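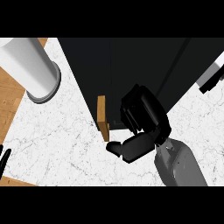
White marble and a black cabinet front.

Search this site
Go

In praise of the cold lake
By Tamer Nasrallah
July 10, 2020
40 shares | 7 comments

Everyone I know wants to be at Skovham in high summer, and I do see why. The water is warm, the ice cream hatch is open and the children can be left in the shallows all afternoon. But give me October! Give me the week when the pedalos have gone in, the mist sits on the lake until ten and you can walk the whole shore path meeting perhaps two dogs.

I think our small lakeside places close far too early. Most of the cabins at Skovham lock up at the end of September, and the café at Gresov goes with them, as if somebody had switched the hills off. The hills are at their best then. The beeches above the Gresov road turn a colour I have tried to paint for years (badly), and the perch are still biting off the old jetty.

Owners tell me it doesn't pay. Heating costs money, I know, and a cabin with 300 pounds of repairs waiting is easier to shut than to let. Still, the Awwad family kept four cabins open last autumn, put a stove in each one and charged a bit less, and every weekend was taken. I stayed there myself and would have stayed a month if they'd let me.
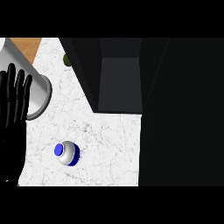 A black robotic hand and a large white cylinder at the counter.

What do people need in the cold months? Dry logs, a good lamp, somewhere to hang wet coats, and a bus. The bus matters most. The Brutano service stops when the season does, so anyone without a car is stuck, and that is a great pity when the ride along the water is half the fun.

So keep one café going, and run one bus a day. Leave the jetty lights on until six. I'd be on that first bus with a flask and my rod, and I'd bring my sister, who says she hates fishing and always catches more than me.

Comments (7)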